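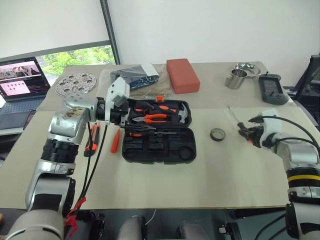
**Ticket: packing policy scores well offline, dithers on the table**
Project: Pesine / Site: Stovthorpe, bench 3 / Status: open, again

The Pesine policy was trained on 3,149 demonstrations of putting tools back in their case, and by the validation loss it is a genius. On the bench it picks up a tool, carries it over the case and then thinks about its life choices. The toolbox layout is the usual one: pliers across the top compartment, hammer at the upper right, orange and black screwdriver in the middle row, knife still out on the table to the left. The round recess at the lower right is the one it hesitates over most.

**Tried so far**

- Restarted everything. Felt better, changed nothing.
- Recalibrated the wrist of the left arm. Offset was tiny. Still dithers.
- Swapped the Dirnora action decoder for the older one. It now dithers more smoothly.
- Added the extra Salehi set, for a total of 3,839 demonstrations, and retrained. Success over 35 trials was the same as before, to the trial. I checked I'd loaded the new weights. I had.

**Thursday, 16:40**

Plotted the demonstrations by operator style. Half the operators release the tool high and let it drop in, the other half lower it until it touches. The policy has averaged the two and hovers at a height no human would choose. More data of the same kind gives it a firmer belief in the wrong height.

Labelled each demonstration "drop" or "place" and fed the label in as an extra input. With "place" forced at test time, the pause over the case has gone in the first 3 runs. Full set of 35 still to do.

**Outstanding**

- Rerun the old decoder with labels, so we know which change to thank.
- Correct the May write-up, where I blamed the calibration at some length.
- Leave this open until the knife goes in as well. It currently ends up across the hammer.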